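How to set up a tidying test for a small robot arm

People keep asking me when they can buy a machine that picks up after the kids. My answer is always the same: set up one tiny chore on a table, let a cheap arm have a go, and you'll soon have your own opinion! I've been doing this at home since April, and I'd like to walk you through how I build the test, so you can skip a few of my more annoying evenings.

The chore is picking up toy bricks. It's a proper household job (ask anyone who has trodden on one in the dark), the parts are cheap, and you can make it as easy or as nasty as you like.

Start with the table. You want a plain one that doesn't wobble, with enough space for the arm to stretch out fully. Fix the base down hard. Clamps are lovely if your table has a decent lip, but strong tape will do for a first weekend. Give the base a good shove before you switch anything on, and if it shifts at all, add more.

Next comes the work area. Lay down a big baseplate and tape it along the edges, then build a low wall of bricks on top to make a pen. Mine is a rectangle, and I don't fuss about making it perfect. The pen stops your target bricks being batted across the room when the arm misjudges things, and it will. Pick a dull colour for the wall and bright ones for the bricks you want moved.
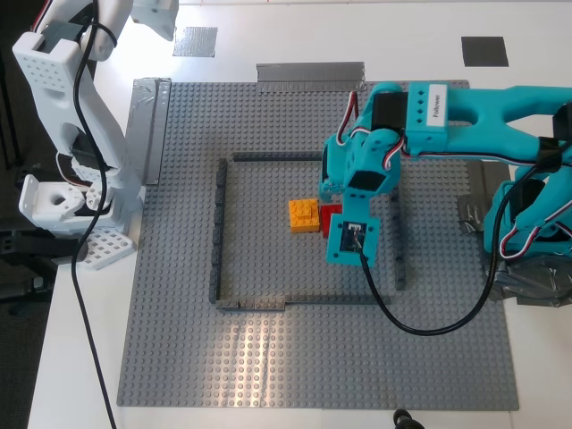 Now for the cables. I lost a whole evening to a camera lead that kept snagging on the studs, so do move the arm through its full reach by hand, with the power off, and watch where every wire goes. Leave enough slack for the wrist to turn and tie up the rest.

Then you can teach it. I guide the arm through the job and record each go, from reaching into the pen to letting go of the brick. Start with one loose brick, always in the same spot, and do 80 good runs before you change anything. It's dull work, I won't pretend otherwise — put the radio on. When you fumble one, bin the recording and do it again.

After that, let it try by itself. Move the brick a little each time and write down what happens. My friend Silvana Pimentel keeps hers in a school exercise book and she's up to 2,041 tries, which puts my scrappy notes to shame.

Once single bricks go well, try a small stack, or two bricks side by side. That's where mine still struggles. It grabs the one I wanted and nudges its neighbour into the wall, or closes on thin air and carries nothing off very proudly.

So can machines do the chores yet? In my house, one chore, on one table, with the lights on and the cat shut out. A bedroom floor is a different job altogether. I'd still say have a go, though, and if you find a good way of teaching it stacks, please leave me a comment!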